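Bikuria Lists Restored Ueda Coupe From Film Production for Sale

Sep 18, 2019 — Bikuria, a dealer in vehicles built for film and television, has listed the Ueda coupe used in the road drama Nundus. The car is one of 4 prepared for the production and the only one that retains its original engine and gearbox.

The coupe was bought from the studio's storage yard with a seized rear axle and no interior trim. The body was stripped to bare metal and repainted in the screen color. Camera mounts welded to the sills during filming have been kept, and the brackets are listed in the inspection report.
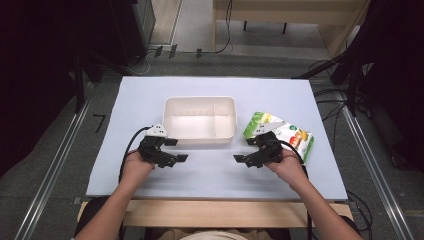

Fumiko Morikawa said the mounts were the first thing she would check on any car claimed to come from the film, as replicas usually leave them off or place them too far forward.

The odometer shows 62 miles since the rebuild. Work on the car took 2,000 shop hours and was completed in May. The sale includes the build sheets, the studio release and a set of spare wheels. The car is not registered for road use — a buyer who wants to drive it on public roads will need to fit approved lamps and seat belts.

Sealed offers will be accepted for 20 days through Bududo, the sales agent. Inspection is by appointment, and bidders must show proof of funds before viewing. Shipping is not included in the price.
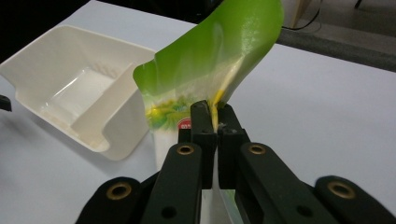 Green and white pouch held between two black finger pads.

Requests for the inspection report should be sent to the Bududo sales office.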